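From: Muthu Fernandes
To: gripper-users list
Date: 22 September 2019
Subject: Re: Re: left finger not letting go

Jolán Győri wrote:

> Muthu, before you blame the firmware again: does the left unit
> fail to open, or does it open and report that it hasn't? Those
> are different bugs and I only own one of them. Also, did you
> swap the pads like I asked, or did you "mean to"?
>
> J.

Fair. I meant to, and then I did, so please update your records.

It opens late. The trigger is released, the Ornura log says "open" right on time, and the fingers think it over for a while before joining us. On a good grab you'd never notice. On a crinkly packet you notice plenty, as the other hand has already started pulling. Of 54 handovers in the Isumthorpe set, five ended with the packet torn down the seam. One of those was instant coffee. I am still finding it.

Things I have ruled out:

Pads. New ones on both sides, same delay.

Cable. Swapped left for right, and the delay stayed with the left unit. I then swapped them back, which proved nothing but made me feel thorough.

Firmware. I rolled back from 2801 to 1870 and it got slightly worse. So you're off the hook, and I'd like credit for putting that in writing on a public list.

What's left is the return spring or whatever Plotex did to the hinge in the last batch. With the power off, I can push the left fingers apart by hand and feel them catch at one spot near closed. The right unit doesn't do it. Pangilinan has a pair from the same shipment, and I'd love to hear from anyone over there who can try the same push test. Power off first, please. I did it with power on, and my thumb has opinions.

The part that bothers me more than the coffee is the log. It records the command and calls it the position. If the fingers are stuck shut on something, or someone, the file will swear they were open. I'd call that a safety problem even on a tool you hold in your own hand, and I'd want it fixed before anyone bolts one of these to an arm.

Until we know more, I'm doing handovers slowly with soft packets only, and I count to two before the second hand pulls. It's boring and the data looks like a slow dance, but nothing has torn so far.

Jolán, if you still have the old hinge drawing, send it along. I'll take the left unit apart once it's in front of me and not a minute sooner. You know how the last one went back together.

Muthu
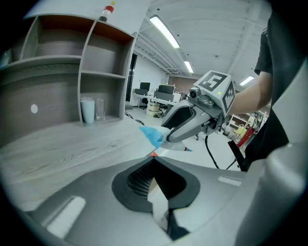
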